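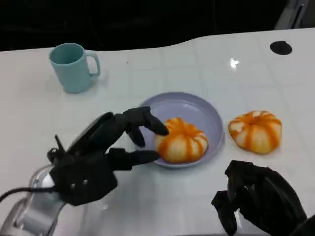

*Figure 1. Left hand going for the pumpkin on the plate.*

## What we were trying to do

Our group (me, Muthoni Kirui and Rangi Cosgrove) signed up for the Donside project because it sounded like the fun one, and it mostly was! The plan was to collect a set of examples that a learning program could copy from: a person drives the robot's hands through a small job, everything gets recorded, and the program tries to pick up the pattern later. We picked toy pumpkins and a lavender plate. Florence Marchand, our supervisor, wanted something with ribs and a bit of an awkward shape, and the pumpkins were what we had.

I did most of the driving in the first session and I was terrible at it. My thumb kept arriving before my fingers did, so I'd nudge the pumpkin along the plate and then have to chase it. Rangi is much better – he plays a lot of games and I'm sure that helps, although he says it doesn't.
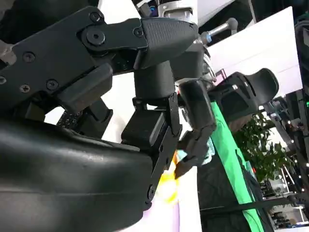 By the afternoon we'd worked out some house rules. Start with both hands low, go in slowly, close the fingers over the top, and don't fix a bad grasp halfway through. If it's bad, finish it, mark it as bad and do another one. Muthoni kept the log, and she was strict about it (fair enough, my notes from the first session were unreadable).

We ended up with 25 good recordings. Another nine got marked as bad, and most of those were mine. I wanted to bin them, but Florence asked us to keep them in a separate folder so we could look at how they went wrong.

## The camera views

Each recording saves the head view plus the views from close to the hands. I didn't think much of the close ones to begin with, as there's a lot of black metal in them and the background goes all over the place. Then I tried labelling the moment of contact using only the head view and changed my mind pretty quickly.

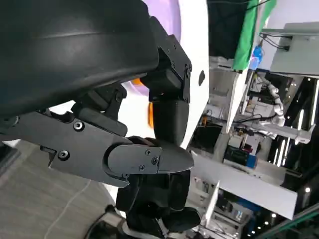

Labelling took way longer than driving, by the way. We split it between the three of us and then swapped two recordings each to see if we agreed. Rangi and I had different ideas of when a grasp "starts" – he went by the first touch and I went by when the fingers closed – so I had to redo my whole share. We should've written that down in December before anybody labelled anything.

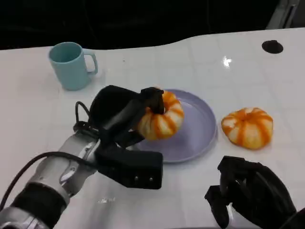
**Why keep the mug in the same spot for all of these?**

We wanted the first batch to change one thing at a time, and that was the grasp. Moving the mug is on the list for the next batch, along with swapping which pumpkin starts on the plate.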